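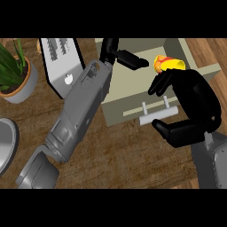
It has been a good, busy stretch for the Redodlow kitchen repair fund, and I'm glad to be writing to you with more to tell than I had in May. Your grant has now paid for work in 16 homes, mostly along the Drondow side of town, where the houses are older and the kitchens have had very little done to them over the years. Most families asked us for storage first, and we settled on plain beige cabinets, much like the beige one with the flat top in the picture – they go with almost any wall color, and people do like having a top they can set things down on. Spending so far comes to $2,756 on cabinets and hinges and $245 on paint, which leaves us comfortably inside the $3,442 you set aside for materials.

The one slow spot has been plumbing. Juhl, who supplies our sink fittings, was short of the smaller traps for several weeks, and two kitchens had to wait with the old sinks still in place. Both families were very patient with us (one of them sent over a plum cake!), and the parts have now come in.

Next we'll move on to the Mastum apartments, where the doors are narrow and every unit will have to be measured before we order. I'd dearly love for you to come by and meet some of the families – mornings are best, any time after nine.

With warm thanks,
Vija Žukauskas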